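Varkstead Packaging Trial: second progress report
Prepared by Mebrat Seyoum, 14th February

Where we are

The grant asked us to find out whether households in Varkstead would return small bathroom and kitchen containers for refilling, and whether the shops would put up with it. Three months in, I can answer the second part better than the first.

Two shops are taking part, Nigatu and Winus. A third agreed in November and withdrew before a single item came back, saying it needed the shelf for stock that sells. I have some sympathy.

Returns

462 containers had been handed in by the end of last month. The press note called this "a strong start". I would be careful with that. We don't know how many went out in the first place, as the Winus till doesn't record refills separately, and a good share of the returns came in during the opening fortnight, when people were clearing out cupboards. A person who empties a cupboard once has not changed how they shop.

Skasix, who supply the tracking software, say their dashboard shows repeat use rising. Their definition of a repeat user is anyone who opens the app twice. I have asked for the figures by purchase and am still waiting.

Washing and sorting

Glass jars are easy. Staff at Nigatu can soak off a label and have the jar back on the shelf the next day. Lids are another matter, as the seals perish and we have no source of spares. Pump and spray tops take longer to clean than they are worth, and both shops would like to stop accepting them.
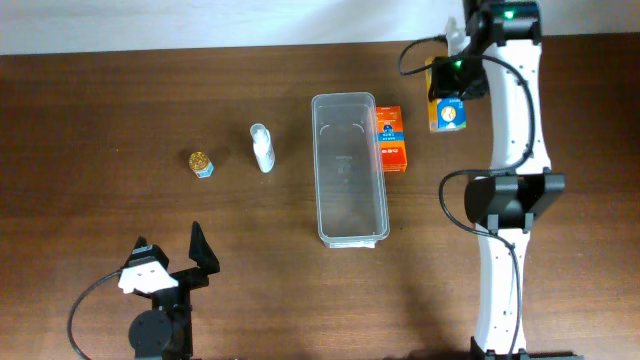 Clear plastic tubs come back in fair numbers but scratch quickly, and customers pick through the pile for the good ones. The rest sit there. My view is that we should drop tubs before the summer and put the money into lids, though the original bid promised tubs by name, so I would need your agreement in writing.

Spending

We are under budget, mainly through paying for fewer staff hours than planned. Please don't read that as a saving. The hours were not used as the third shop never opened its counter.

Next quarter

Winus will start a paper tally of refills at the till. I have also asked Skasix for a price to leave the contract early.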